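Section 4: Setting up the returns bin for a shift

I wrote this for anyone at Hurnberg who's taking over the sorting bench from me or from Vasiliki Bakalis. You don't need to be a robot person. I packed orders by hand for years before they moved me onto this, and most of what I do now is load, watch and tidy.

1. Sign the bench sheet and check what the arm did overnight. Anything it gave up on should be in the Zevbridge log, under Skipped.

2. Press the stop button and try to start a cycle. It should refuse. If it doesn't, walk away and ring Iason Fragkou on extension 377.

3. Check the clamp on the rim of the bin. Give the handle a good squeeze and then try to shift the bin with your hip (seriously, that's how I do it). A bin that's crept over even a little throws off every pick, and you'll spend your whole morning wondering why.

4. Load the front compartment only. Mixed items are fine — soft grips, little blocks, cups, shiny see-through things — but lay long tools down flat and leave a bit of space between pieces.

5. Step back behind the line, release the stop and choose Niver 2 from the menu. Leave the speed at 90 for the first run.

Caution: Keep your hands out of the bin while the arm is live, even when it's just sitting there. It may be waiting on the software, and it won't wait for you.

Note: Clear plastic is the hard one. If it skips the same piece twice, take it out at your next stop and sort it yourself. You're not being marked down for that!

6. Once the run is going, do your paperwork at the side desk. We used to do it after the shift, on our own time really, so this is my favourite part of the whole change. The other side of it is that you're on your own more. I missed the chatter on the old line, so Vasiliki and I take our tea together on Wednesday and go through the skips. Come along.

7. At 1000 picks the program pauses by itself. Hit stop, look over the gripper fingers, and run your eye along the cables for anything rubbing. Write it down even if it's fine.

If the arm stops with a piece still in the gripper, don't pull on it. Choose Open from the Ververidis panel, let the piece drop, then press stop before you reach in and lay it flat again.
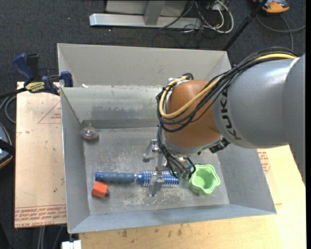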